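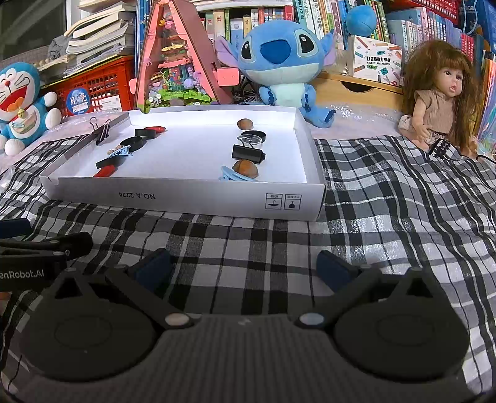
From: Seren Watkins
To: the assemblage list
Date: May 28, 2024
Subject: Re: glue, and whether it counts as drawing

Horațiu Neagu wrote:
> I went to the Lungu show twice and I still say the collages are
> timid. Everything is lined up like cutlery. If you can see the
> artist being careful, the work is dead. Also, what adhesive is
> she using? Mine yellows by December.

Horațiu, I'll take the glue first, as it's the only part we won't fight over. Aldana Huenchumán swears by wheat paste for paper and keeps everything else pinned until she has to sell it. I have a piece from her that is still pinned. I paid 367 for it and I'm afraid to dust it.

As for timid, I don't buy it. The big gray one by the door took her 14 months, according to the handout, and most of that went into deciding where nothing would go. You call it cutlery. I call it nerve. Leaving the center bare is a good way to get told you forgot to finish, as I learned at Duvwood from a man holding my wine.

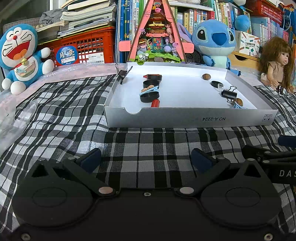
Arranging is drawing, as far as I'm concerned, and slow drawing at that. Every scrap has to answer to the one beside it, and the ground has a vote too. A white box lid set down on black, gray and white plaid makes the point for me: the cloth is so busy that the plain white floor starts to look like a decision. Put the same lid on a white table and you'd walk right past it.

Laurențiu, are you still bringing the catalog on Thursday? I'd like my copy back with the cover on.

Seren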